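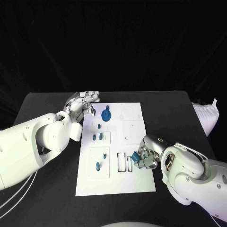 Home | Syllabus | Handouts | Film Room | Contact

Coaching Football 2: Line Play
Handout 4. Slide protection and the running back's job

Read this before the film session. Bring the blank protection sheets from Handout 3, since we will fill in the second half of them together.

1. What a slide is

In man protection, each lineman has a defender. In slide protection, each lineman has a gap. The center calls a direction, and every lineman on that side of the call steps to the gap in that direction and blocks whatever shows up there. If nothing shows up, he keeps his eyes moving and helps the man next to him.

Most teams at our level run a half slide. Part of the line slides and the rest stays on man rules. The back fills in on the man side. A full slide sends all five linemen the same way and leaves the edge opposite the call to the back or a tight end.

We use "Left" and "Right" for the half slide and "Load" for the full slide. Your own school may use other words. Use ours on the quiz.

2. Rules for the half slide (Left call, four-man front)

Left tackle: left C gap. Set for depth and expect the end. Do not chase him inside if he crosses your face. The guard is already coming.

Left guard: left B gap. First step is lateral, about the length of your own foot. A bigger step opens your hips and gives up the gap behind you.

Center: left A gap. If you are uncovered, your eyes go to the linebacker on the slide side, then back across to the nose.

Right guard: man on the first down lineman to your side. You are on an island if he is a three-technique. Know this before the snap.

Right tackle: man on the end.

Running back: check the linebacker on the man side, inside to outside. If he drops, release into the route.

Flip everything for a Right call.

3. Who sets the direction

The center makes the first call and the quarterback can change it. Nesma Slaoui's staff at Urberg have the center point to a linebacker, and everyone works from that point. At Asel the call is made off the three-technique with no point at all. Both systems work. For this course we slide toward the most dangerous rusher unless the back cannot reach his man from where he is lined up. In that case we slide toward the linebacker and leave the rusher to a tackle and a chip.

Common reasons to change the call:

- A safety walks down to the edge on the man side.
- Both linebackers stand in the A gaps.
- The back is offset away from the man he has to block.
- The nose shades over late.

On the third one you can also move the back. It is cheaper than changing the call on the road, when the guards may not hear it.

4. The back

Coaches spend most of their time on the five linemen, and then the back gives up the sack. Taha Mansour has charted pressures for this course over several seasons, and the back's side is where he finds the most busted assignments. Usually the back saw the right man and was late. He waited to see whether the linebacker was coming and then met him next to the quarterback.

Teach the following in order.

a) Eyes. On the snap the eyes are on the inside threat. If that man drops, the eyes go to the next one out. Do not let a back look at the quarterback.

b) Feet. Two short steps up toward the line. He should make contact as close to the heels of the linemen as he can. A back who catches a blitzer at a depth of eight yards has not helped anyone.

c) Strike. Inside number first. The blitzer should always have the long way around. Hands tight, head out of it. Players who drop the head come out of the drill and walk through it again at half speed.

d) Finish. Run the man past the quarterback if you cannot stop him. Most clean pockets at this level come from a rusher who was pushed two yards too deep.

5. Twists

Zone rules make tackle-end twists easier, but only on the slide side. When the end loops inside, the tackle passes him to the guard and takes the tackle coming out. The pass happens at hip level with the guard's. If the tackle has set deeper than the guard, there is a seam between them and the looper will find it.

On the man side you have a choice. You can switch the twist or you can stay on. We switch. Dalia El Fassi's linemen at Cimby stay on and she will explain why when she visits in March. Have a question ready for her.

6. Drill: Four Gaps

Setup: a center, one guard, one tackle and a back, with four defenders. The coach stands behind the offense and signals the rush with his fingers.

Work eight snaps in each direction and then change groups. First group at walking pace, second group at half speed. Full speed only in pads. The quarterback is a tall bag placed seven yards behind the ball. A rusher who touches the bag before a count of three wins the snap.

Coaching points: watch the guard's second step, and watch the back's eyes. If you are alone with the group, watch the back.

Kwadwo Dogbe runs a version of this with the ball snapped on a silent count. Add that once the group can go through a full set without a missed gap.

7. Film assignment

The Bittencourt cut-up has 40 passing plays from the end zone angle. Pick eight of them. For each one write down:

- the front and where the three-technique is
- the slide direction and how you can tell
- the back's assignment, and whether he got there on time
- the first lineman to lose, if anyone did

Then choose the worst of the eight and write up to 500 words on how you would correct it on the practice field. Name the drill, the player and the words you would say to him. "Better effort" will not get credit. Neither will a new protection call, unless you can show that the players already had the call installed.

Turn sheets in to Sanaa Soliman before the film session starts. Late sheets lose half the points.

8. Terms to know

Half slide, full slide, man side, three-technique, shade, chip, scan, pass off, looper, penetrator, point, island.

Next handout: play-action protection and what happens to the back when he has to fake first.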